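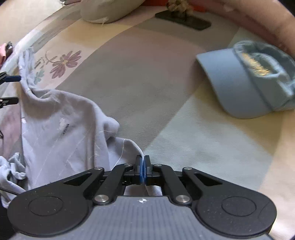 About the Skirkthorpe Robotics Club

We are the after-school robotics club at Skirkthorpe School, and our big project is getting robots to handle clothes. Shirts, hats, pillowcases, anything soft and floppy! The club is open to every student in grades 7 through 12, and you don't need to have built or coded a thing before you walk in.

How we got started
The club began with one table in the back of the science lab and a box of motors left over from a summer class. That first year we built line followers and one very loud robot that sorted bottle caps. Then a couple of eighth graders asked if a robot could put away laundry, and we've been hooked on that question ever since. Cloth never sits the same way twice. A block is a block wherever you set it down, but a shirt has sleeves and hems and wrinkles, and it can land in a different heap each time you drop it.

What we work on
Most of our time goes into the Crichton project. Students work with hand-held grippers, one in each hand, and go through everyday jobs with clothing: find an edge, pinch it, open it out, fold it over. Every try is recorded, and the recordings are what our software learns from. We have 3,296 saved so far, and the coding group checks and labels them during the week.

It's harder than it looks. Picking up a hem with two padded fingertips takes patience -- you come in low, close slowly, and try to catch one layer instead of three. New members usually grab the tablecloth along with the shirt for the first few meetings. By February most of them can do it while carrying on a conversation.

We like working on real household surfaces too. Patterned sheets are a favorite, as the software has to learn where the print stops and the garment starts, and that has led to some of our best arguments.

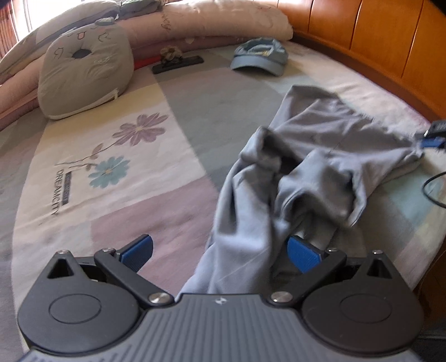
Crichton project: gray garment on a patchwork-print sheet, gripper open.

The groups
Build group looks after the grippers, prints new parts and swaps out worn finger pads. Coding group runs the labeling and training. Handling group does the recording, and everybody takes a turn there, including the people who swear they only came to solder. Each meeting runs long enough for 20 good tries per pair, with snacks in the middle.

Clatdale Challenge
Once a year we take our work to the Clatdale Challenge, a regional meet for school teams. We entered the soft objects event for the first time with a score of 60, then came back the next year and scored 119! We're still grinning over that one. Our team name is Zavgate, after the street where the old lab used to be.

Joining
Stop by the science lab after last bell, or ask at the front office for a sign-up sheet. There is no fee, and we have safety glasses in all sizes. If you have clothes you no longer need, bring them along -- stretchy ones especially, we never have enough.

Page updated May 20, 2021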